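Re-taping the fingers on the Tendley hand gripper

Quick notes, Suha asked for these before the October lot start. Covers the hand-held unit only. The bench one has different fingers, see Mitali's page.

When to do it: every 3,000 grasps on the log, or as soon as an edge starts lifting. Don't wait for the count if you see strands.

You need
- black grip tape, the 28 mm roll
- plastic scraper, NOT a blade
- alcohol wipes
- 2 mm hex key
- fresh scalpel for trimming only

Power off first. Unplug at the handle, not at the hub. Open the jaws all the way by hand, slowly, it'll feel stiff near the end of travel. Thats normal.

Put it over a plain clear bit of table and look at both fingers from the camera side. Check the inner edges first, they go before the flat faces do.

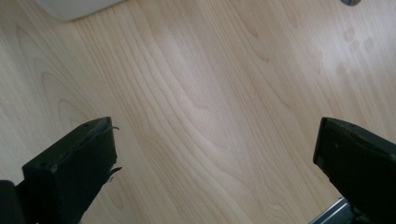

Jaws open, camera view. Frayed strands on the inner edge of the left finger.

Loose bits like those get into the camera view and also snag on thin stuff (bags, cloth). Don't just snip them and carry on. Strip the finger.

1. Hex key, back off the finger screws. Keep left and right apart, they are not the same part even if they look it.

2. Scrape the old tape off from the base toward the tip. If it tears, warm it with your hand for a minute and try again.

3. Wipe. Wipe again. Let it dry, five minutes. Old glue is the main reason new tape peels.

4. Lay new tape on the inner face, start at the tip. Wrap over the edge and finish on the back so there is no seam on the side that grips. No bubbles.

5. Trim flush. Press hard along every edge with the scraper handle.

6. Do the other finger too. Always both, even if one looks fine. Uneven tape = jaws close off center.

7. Refit, screws snug only. The bodies are plastic and the threads strip easy.

Then close the jaws by hand and look for a gap at the tips. Plug in, run the zero from the menu, open and close ten times. Width reading should come back to 525 fully open. If its off, zero again. Still off, a finger is seated wrong so go back to step 7.

Write it in the log: date, initials, wich roll. Spare tape is in the Baert drawer, last full roll opened Thu 22 March so order when that one gets thin.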